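Condensation in a single-skin workshop: dehumidifier, extract fan or both?

Ilir Živković
Posted 2020-10-04 in Damp and ventilation

I rent a ground-floor unit on the Pirbridge estate. Single brick walls, concrete slab, steel sheet roof with a thin foil-faced lining, one roller door. No heating except a 3 kW fan heater. Since August I have had water on the inside of the roof lining in the mornings and light surface rust on hand tools stored near the rear wall. With the heater on, the hygrometer on the bench settles at 62% and 17 degrees. I have not measured overnight.

I ran a borrowed compressor dehumidifier one night with the doors shut and measured 887 ml in the tank. The owner now says a through-wall extract fan would be cheaper to run and would solve the problem by itself.
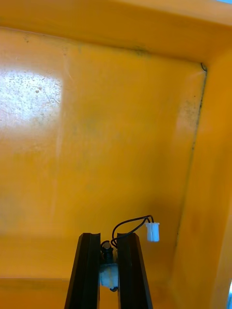

My concern with the fan is where the replacement air comes from. There is no purpose-made inlet, so it would be drawn under the roller door, which faces an unmade yard. The door seal is worn and grit already blows in when lorries turn. Open storage suffers for it: in the orange-yellow plastic bins, dust collects in the crease where the rim meets the inside surface, and a dry cloth does not lift all of it. I would prefer not to pull more of that in to save on electricity.

Is the owner correct that extraction alone is enough? And if I go for a dehumidifier, does the type matter in an unheated building? Most of the benches are white-topped and hold open bins of small parts, wired connectors among them, so I would like to keep both the water and the grit off them. 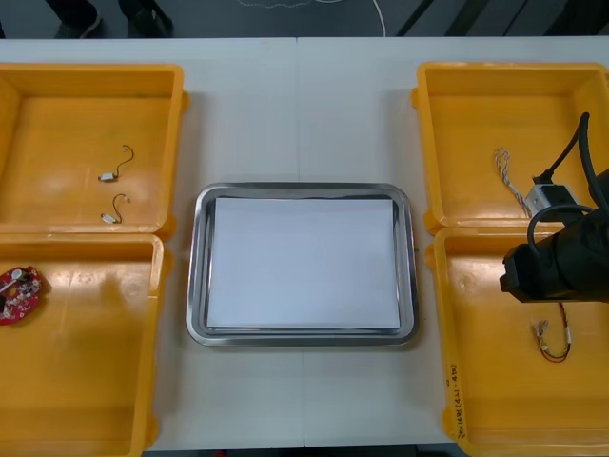

Kalliopi Ivanov

The two machines do different jobs. A fan swaps inside air for outside air. It only dries the building if the outside air holds less water than the inside air, measured as an absolute quantity and not as relative humidity. In winter, with the heater on and somebody working, that is normally the case. On a mild wet night after a cold spell it can be the reverse, and the fan will then feed the condensation.

From your bench reading the dew point is a little under ten degrees. Any surface below that will get wet. A sheet roof under a clear sky falls well below the air temperature at night, so your mornings are explained without any leak. The rear wall is probably the same effect, but check the gutter behind it first.

I would do it in this order.

1. Log temperature and humidity for a fortnight, one logger inside near the roof and one outside in shade. Convert both to dew point. If the inside figure is consistently higher, ventilation will help.

2. Tape a square of polythene to the slab, all four edges, and leave it for two days. Moisture beneath it means the floor is a source, and neither machine will cure that.

3. Replace the door seal whatever else you decide. If you do fit a fan, give it a filtered inlet on the side away from the yard, high up, sized so that the fan does not have to pull through the door gap.

On type: compressor units lose output quickly as the room gets cold, and the coil ices. For an unheated building overnight, a desiccant unit is the usual choice. It uses more power but keeps working near freezing, and it puts a little heat back into the room.

Costel Radonjić

Get the desiccant one. Had the same roof at my place in Ullow. Fan made no difference I could see.

Domingo Durán

Agree with most of what Kalliopi wrote. Two additions.

Do not use a gas or paraffin heater as a stopgap. Burning the fuel releases water vapour into the room. Your electric one does not have this problem.

Also look at the foil lining. If air can get behind it, vapour will condense on the sheet itself, where you cannot see it, and drip at the fixings. Tape the joints and seal round the edges before spending money on machines. I did mine with foil tape and it has held, apart from one corner over the door where the sheet moves in the wind and I have to redo it every year.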